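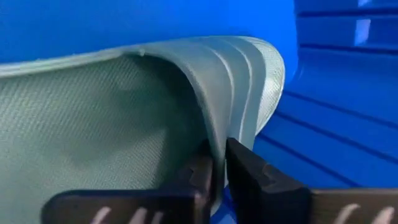
**三月 值班日记(行政总值班)**

早七时四十分到院,与夜班办理交接。夜间全院平稳,二楼一位住养老人凌晨两点起身如厕,由护理员陪同往返,未发生意外。414房间的呼叫铃夜里响过两次,均系误触,已请工程组上午查看按钮松紧。热水锅炉压力正常。西侧楼梯口的感应灯仍然时亮时不亮,上周报修单尚未销项,今日再催。

晨会七时五十分开始。护理部通报本月跌倒与险些跌倒事件的登记情况,并就足部护理专项工作作了说明。该专项自年初启动,原定三月完成第一轮评估,现进度略慢,主要卡在一楼东区。东区老人多有糖尿病史,足部检查须由护士逐一完成,不宜由护理员代办。会上议定,东区评估顺延至月底,不压缩单人检查时间,每位老人仍按40分钟安排,其中包括洗脚、擦干、查看趾缝和足跟、修剪趾甲以及向本人说明结果。

会后,万光明主任留下与我商量两件事。一是家属会的议程,二是鞋袜更换的费用口径。关于后者,院里过去的做法是各楼层自行向家属提出建议,口径不一,有的楼层说得细,有的只说“请带一双合脚的来”。家属理解不同,带来的鞋也五花八门,有偏大两号的,有后跟已经踩塌的,还有一位家属带来一双崭新的皮鞋,老人舍不得穿,一直收在床头柜里。万主任的意见是由院里统一写一份说明,只讲原则和尺寸,不指定品牌,不代为采购。我表示同意,并承担起草。

## 上午 东区足部评估

九时随护士长到东区。按惯例,行政值班人员每周参加一次一线工作,时间不少于半天,内容记入日记。今日参加的是足部评估,共同在场的有外聘指导Hajar Amrani女士。她长期从事老年足病护理,受Slaoui护理培训中心委派,为本院护理人员作现场指导,本月是第二次来院。

第一位受检老人为李奶奶,听力较弱,性情开朗。Amrani女士先蹲下来与老人平视,自我介绍后才请老人伸脚,动作慢,每一步都先说再做。老人的右足跟有一道浅裂,周围皮肤干硬。护士此前记录为“皮肤干燥”,Amrani女士建议在记录里写明位置、长度和有无渗出,以便两周后对照。她又请护士把老人正在穿的鞋翻过来看鞋底,前掌外侧磨得很薄,与老人走路时重心外偏的情况相符。护士长当场补记。

第二位老人姓顾,退休前在邮电部门工作,对检查颇有疑虑,问了三遍“是不是要收费”。我向他解释,本项检查包含在护理服务内,不另收费。顾老先生仍不放心,要求看文件。我回办公室取来服务项目表,他戴上眼镜从头读到尾,指出第六项有一个错字,我已记下,下次印制时更正。此后他配合得很好,并主动说起左脚小趾夜里发麻,这是此前记录里没有的。护士长已将此事报给医务室,午后由医生复看。

量脚的环节用时比预想的长。多数老人报的鞋码还是年轻时的尺码,实际测量后往往要大半码至一码,且两只脚不一样。下午脚部略有肿胀,上午量得的数字偏小,Amrani女士建议今后尽量在午后测量,并以较大的一只脚为准。护理部原先把测量排在上午,是为避开下午的康复活动,两者如何错开,需要与康复组商议。我的初步想法是隔日安排,康复日不测量,测量日不排集体活动。

她还讲到室内鞋的问题。老人图方便,喜欢后跟敞开、一蹬就能穿上的款式,走平路尚可,转身和后退时脚容易滑出来。本院过去在入住须知中只写了“请自备防滑拖鞋”,措辞过于笼统。她的建议是日常走动穿有后帮、可调松紧的鞋,淋浴间内另备一双,两者分开存放。护理员须留意鞋底纹路,磨平即请家属更换。对于手指不灵便的老人,粘扣优于系带,但粘扣久用会积毛絮,粘不牢,要定期清理。

十一时二十分东区上午的评估结束,尚余几位老人移至明日。护士们收拾盆具,按规定浸泡消毒,毛巾单独送洗。我把记录纸收齐,逐页核对签名,有一页漏签,已补。

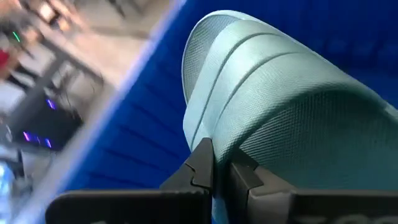 ## 午间 膳食与巡查

十一时半到餐厅。今日午餐为清蒸鱼块、冬瓜汤、软米饭,另有切碎的青菜。吞咽困难的老人另配糊餐。陪餐制度照常执行,我与三楼的几位老人同桌。鱼块刺已剔净,汤略咸,已告诉厨房。有老人提出米饭近几天偏硬,厨师长说是换了一批新米,吸水不同,明日起加水并延长焖饭时间。

本院核定床位75张,餐厅座位按可自行就餐者配置,平日够用。今日因二楼活动室地面打蜡,二楼老人提前下楼,座位一度紧张。打蜡安排事先通知了护理部,未通知餐厅,这属于协调上的疏漏,责任在行政办公室,我已在办公室的工作提示板上写明:凡涉及公共区域封闭的事项,须同时告知护理、膳食、保洁三方。

饭后巡查消防通道,一楼北门外堆放了两只空纸箱,当即清走。洗衣房排风口滤网积灰较厚,请保洁组今日下班前清理。三楼走廊扶手有一处螺丝松动,手扶时有轻微响声,工程组十三时到场紧固。414房间的呼叫铃也一并处理,按钮弹簧已更换,现场试按正常。

## 下午 起草说明与家属会

十四时起草《住养老人室内鞋袜准备说明》。初稿写得过长,列了许多医学名词,请护士长看过以后删去大半。现把定稿的主要意思抄录于此,以备查考。

- 请在午后为老人测量双脚,以较长的一只为准,鞋内前端留出一指的余量。
- 鞋底应有清晰纹路,前掌可弯折,鞋跟宽而低。
- 鞋后帮应包住足跟,勿选后帮容易踩倒的款式。
- 袜口宜松,不留勒痕;袜底接缝不宜过厚。
- 旧鞋请不要一次全部带走,新鞋先每日穿一至两小时,由护理员查看皮肤有无发红。
- 淋浴间用鞋单独标记姓名,用后沥干,不与日常鞋混放。

最后一条关于“沥干”的提法,保洁组长提出异议,认为阳台晾晒空间不足,阴雨天难以做到。这个意见有道理。经商量,在淋浴间外侧加装一组沥水架,所需款项先由行政办公室询价。

询价情况如下。Briltum商行报来一种壁挂式沥水架,含安装共1510元,可于下周到院施工;Ciltitz五金行的报价尚未收到。按院内采购规定,须有两家以上报价方可送审,故暂不定。万主任看过样册后提出,壁挂件的高度要照顾坐轮椅的老人,样册上标注的安装高度偏高,应在询价单上写明我方要求。已补写。

十五时三十分,家属会在一楼会议室召开。到会家属比上次多,有几位是下班途中请假赶来的。万主任介绍足部护理专项的目的与进度,护士长讲日常观察要点,Amrani女士用自带的足部模型演示如何查看趾缝。她的中文说得不快,但很清楚,家属提问踊跃。

提问中有几条值得记下。一位女士问,母亲坚持只穿自己缝的布鞋,底薄而软,劝不动,怎么办。Amrani女士答,先不要急着换,可以请人在原鞋底下加一层防滑底,再看老人走路是否稳当;老人对旧物的依恋应当尊重,改动一点点来。另一位先生问,能否由院里统一购买,费用由家属分摊。万主任说明,各人脚型和习惯不同,统一购买难免有人不合适,院方可以提供测量数据,由家属自行选购。也有家属对此不满意,认为增加了负担。 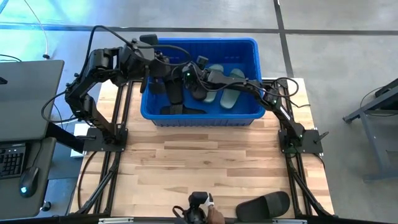 这类意见过去也有过,处理时须格外耐心。外地子女一年回来一两次,要他们按尺寸选鞋、寄鞋、再按反馈调换,确有实际困难。会后我与万主任商定,对子女长期在外的老人,由社工协助联络,经家属书面同意后可代收寄来的鞋,试穿不合适的代为寄回,邮费由家属承担,每一笔留有凭据。这一做法先试行一个季度,再看是否写入服务规程。

会上还有家属提出探视时间过短,与今日议题无关,但意见合理。已记入意见簿,提请下次院务会讨论。

散会后,Amrani女士到护理站与年轻护理员谈了半个多小时,主要讲怎样向老人说明坏消息,例如趾甲真菌需要长期用药,或者心爱的鞋不能再穿。她请大家轮流扮演老人和护理员,起初有人不好意思,后来气氛渐好。小周扮老人时一口咬定“我的脚好得很”,语气与顾老先生十分相像,众人都笑了。我以为这种练习可以保留,建议每月一次,不必安排在正式培训里,交班前后即可。

## 傍晚 杂记

十七时,医务室回报顾老先生复看情况:足部脉搏可触及,左小趾感觉减退,建议转上级医院进一步检查。已电话通知其女儿,女儿表示后天来院接送。转诊单、既往用药单、近三个月血糖记录已由医务室备齐,放入病历袋。顾老先生本人知情,问我去医院那天能不能吃早饭,我答须待医院通知,他说那就先按不能吃准备。

Skerkon读书会的两位老师十七时半来院,为三楼老人读报。今晚读的是一篇讲旧时码头的散文,李奶奶坐在前排,虽然听不大清,仍从头坐到尾。散场后她让我看她的新袜子,浅灰色,袜口很松,是孙女寄来的,她很满意,只嫌颜色素。

整理今日待办如下,移交夜班及明日行政:

1. 东区未完成评估的老人,明日午后继续,先测量,后检查。
2. 西侧楼梯口感应灯,明早再催,仍无结果则报万主任。
3. 收到Ciltitz报价后,与Briltum报价一并送审,注意核对安装高度。
4. 服务项目表第六项错字更正。
5. 鞋袜说明打印,字号放大,一份贴于各楼层公告栏,其余交社工随信寄给外地家属。
6. 与康复组商议隔日安排,结果书面告知护理部。

另有一事,记给自己。上午参加评估时,我两次催促护士看时间,当时考虑的是后面还有老人等候。护士长事后提醒,老人听见“快一点”会紧张,脚趾蜷起来,反而更难检查。这个提醒是对的。今后到一线,进度问题到走廊上说。

十九时二十分与夜班交接,交代顾老先生夜间如厕须有人陪同,李奶奶足跟睡前涂润肤膏一次,涂后穿袜,待吸收后方可下地。夜班签收。锅炉房钥匙一把、会议室钥匙一把,交清。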